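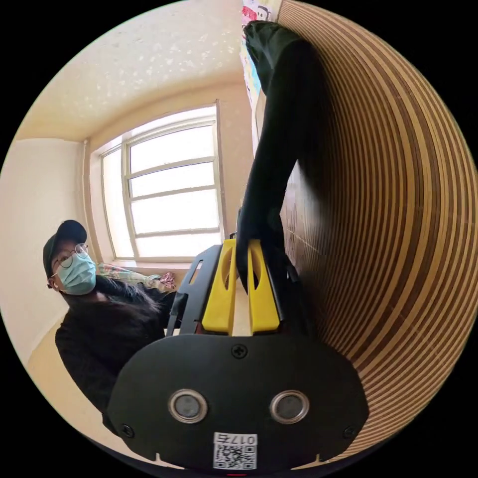

Altkleider in Drilthorpe: Abgabe ab Dienstag

Die Gemeinde Drilthorpe sammelt ab Dienstag wieder gebrauchte Kleidung. Angenommen werden Hosen, Jacken und Bettwäsche, sofern sie sauber und tragbar sind. Die Annahmestelle am Trumance-Platz öffnet um 8 Uhr. Im Mai kamen rund 700 Kilogramm zusammen, damals aus 122 Haushalten. 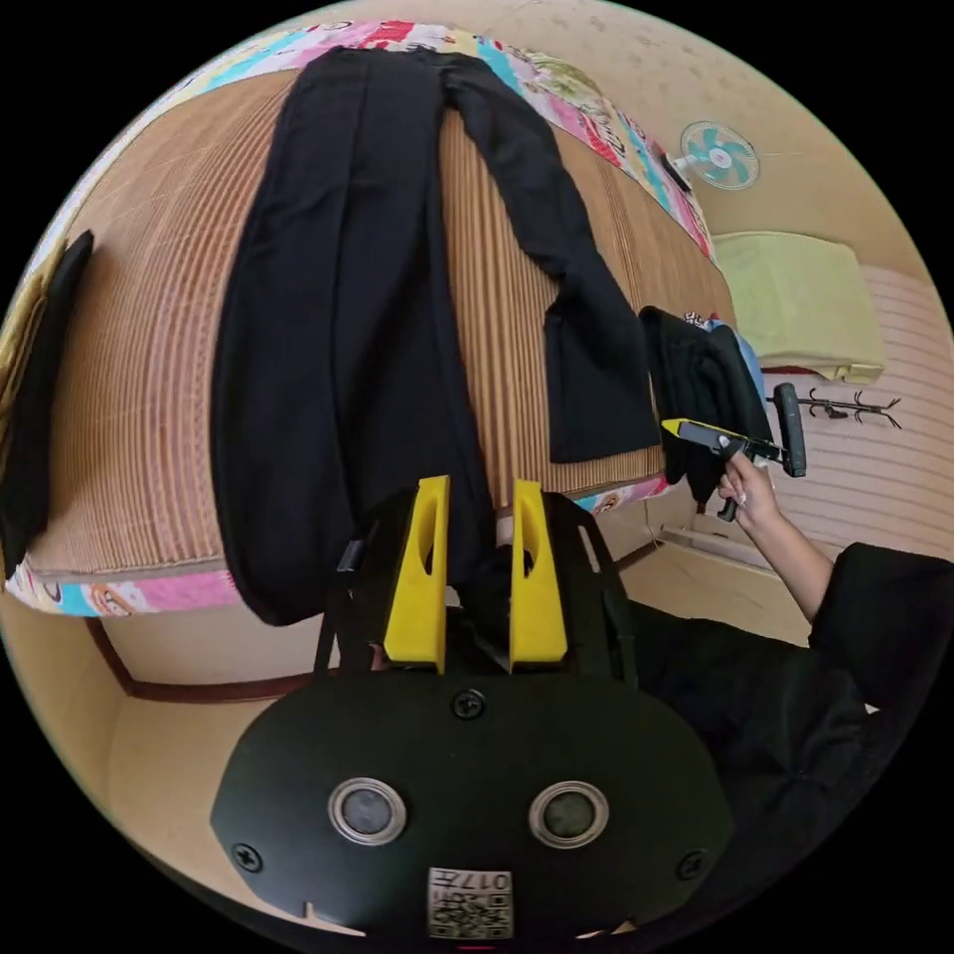

Was kostet die Abgabe?
Die Abgabe ist kostenlos, nur für einen Sammelsack werden 50 Cent fällig.

Sortiert wird bei der Firma Gilani. Nasse oder stark verschmutzte Stücke gehören in den Restmüll — auch Schuhe ohne Gegenstück.
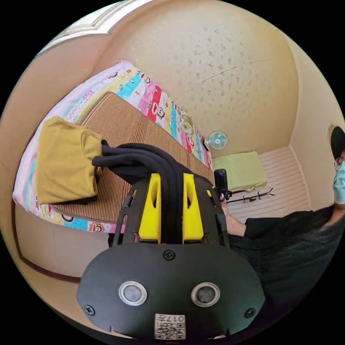
Foto: Trerano

Gut erhaltene Ware geht an das Sozialkaufhaus im Ort. Der Rest wird zu Putzlappen verarbeitet.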